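Workshop tips: keeping a two-arm folding cell happy

Quick page, typing this between shifts. It's for anyone minding a two-arm cell that sorts and folds dark cloth. Ours is two arms over one table, bins at the side. Most of it will carry over to other setups. Skip what doesn't.

BEFORE YOU TOUCH ANYTHING

Stop the program. Then press the e-stop. Then wait for the arms to settle before you lean in. Pausing from the tablet isn't stopping, it can resume.

Park pose first if you can get it. Both arms high, fingers over the corners of the table. If it died mid-move and won't park, hold the arm with one hand before you release the brake. They drop faster than you'd think. Malcolm Lockwood has the dented thermos to prove it.

Sleeves up, lanyard off.

FINGERS

Wipe every morning. Dry microfiber, then one barely damp with plain water, then dry again. No alcohol on the gripping faces, ours went chalky and started slipping after two weeks of it.

Black cloth sheds. You don't see it on a black finger so run your thumb along the face. If it feels felty, wipe again.

Lint packs into the joint behind the finger. Wooden toothpick. Not a screwdriver, not a pick from the dental kit. Compressed air only with the finger fully open and pointed away from the housing, short puffs, or you're just driving fluff into the bearing.

Finger screws – check them by hand weekly, torque them monthly. Put a paint pen line across each head and onto the finger. Line broken, screw moved. Takes a second to look.

Swap fingers in pairs. A new one with an old one closes crooked and you will spend an afternoon blaming the software.

CABLES

Watch one full cycle at slow speed and look only at the cables. Nothing else. Most of our faults last year were a cable snagging at one particular wrist angle, and none of us saw it becuase we were all watching the cloth.

Velcro wraps, never zip ties. If you must use a zip tie trim it flush, the cut end will saw through a jacket.

Leave slack at the wrist. Enough for a full turn plus a hand's width. Too much slack is also bad, it catches on the bin rim.

Label both ends of everything. Left arm gets white tape, right arm gets yellow. Pick your own colors but write them inside the cabinet door.

THE COUNTER

Our controller keeps a cycle count and it's the only honest maintenance calendar we've got. Things we do by the count:

Every 600 cycles – re-zero the grippers, open and close on the feeler gauge, write the numbers down even if they look fine.

At 1308 the left gripper started to click. We ignored it. Don't. It was the drive belt riding up on the flange, a five minute fix that turned into a new belt and a lost morning. Spare belts are in the Treloar drawer now, top one, in the bag with the blue clip.

If yours doesn't have a counter use a cheap tally clicker and hit it once per bin.

SPEED

Run at 80 percent. That's it, that's the tip. Full speed saves next to nothing over a shift and the cloth flaps and folds back on itself. Annelies Lüthi timed it both ways in June and we never went back up.

First run after any repair, go slow. Ten clean cycles, hand on the stop. Then up.

BINS

Bins creep. Every time somebody grabs cloth out they move it a little, and the arm goes to where the bin was. Corner stops work better than tape. Tape lifts, and then you have tape stuck to a gripper.

Don't heap it. Once the pile is up over the rim the arm comes down into cloth it isn't expecting and you get a force fault. Press it down with a flat hand or take half out.

Same model of bin every time. Somebody swapped one of ours for a taller one from the Bisach job and the wrist clipped it on the way past. Color doesn't matter to the arm. Height does.

Dark cloth in a bin with a light inside is easier on the cameras than dark on dark. Cheap fix, try it before you go messing with exposure.

TABLE AND LIGHT

A shiny table looks lovely and gives the cameras fits. You get the ceiling lights twice, once up top and once in the surface. 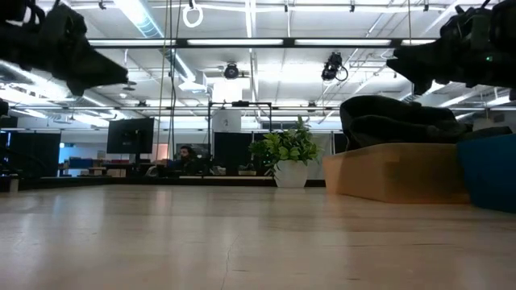
So if detection goes funny at the same time each day, look at the table before the code. Tilt your head down to camera angle and see what's glaring. A matte mat fixes most of it. Cut it to the reach of the arms, not to the whole table, and stick the edges down properly – a loose corner gets picked up and folded like anything else, and very neatly too.

Wipe the table with a barely damp cloth. No furniture polish!! Someone did this. The cloth slid around like it was on ice and we had to degrease the lot.

Any line or crack in the top, run a fingernail over it. If the nail catches, thread will catch. Clear filler, let it cure overnight, scrape flush with an old plastic card. Then check the level, a top that has started to move will keep moving.

Dark flecks and bits of thread – lint roller, last thing before start. The vision will sometimes try to pick up a fleck. It'll keep trying.

Don't change one bulb in a row. Change them all or the color shifts halfway across the table. Then redo the white balance. Then write down that you did.

CALIBRATION

Redo it after: a bump, a finger swap, any camera screw touched, the table moved. Not every day. Daily calibrating just gives you a different small error every morning.

Keep the target board flat in a drawer, nothing on top. Ours warped under a box of Uvska catalogs and we chased a two millimeter error for days.

Let the arms run ten minutes first. Cold numbers don't match warm ones.

Save the old file before you overwrite it. Put the arm name in the filename. Lenuța Anghel once loaded left onto right and both arms went very confidently to the wrong place.

WHEN IT FAULTS

Read the code. Write it down. THEN clear it. If you clear first it's gone from our screen for good.

Fault 123 on ours is gripper didn't reach position. Nine times in ten it's cloth wedged at the root of the finger. Open by hand, look from underneath, pull it out along the finger and not across.

Same fault twice in an hour, stop and look. Three times, lock it out and get whoever's on call (Trevor Marsden for days, Sandra Clegg for evenings, numbers on the cabinet).

Don't swap two parts at once. You won't know which one it was.

KIT TO KEEP IN REACH

Microfibers, a whole stack
Toothpicks
Hex keys on a ring, metric, with the worn one thrown OUT
Paint pen
Feeler gauge
Velcro wrap
Lint roller and refills
Little flashlight
Spare pair of fingers, already matched
Notebook on a string. The string matters, we're on our fourth notebook

Linitik folks asked about grease – only what the arm's manual says, pea sized, wipe the rest off. Grease on black cloth doesn't show till it's ironed.

Will add the bit on the cabinet fans and filters when I've got the photos off my phone. Filters meanwhile: tap them out monthly, and put them back the right way round, arrow points in.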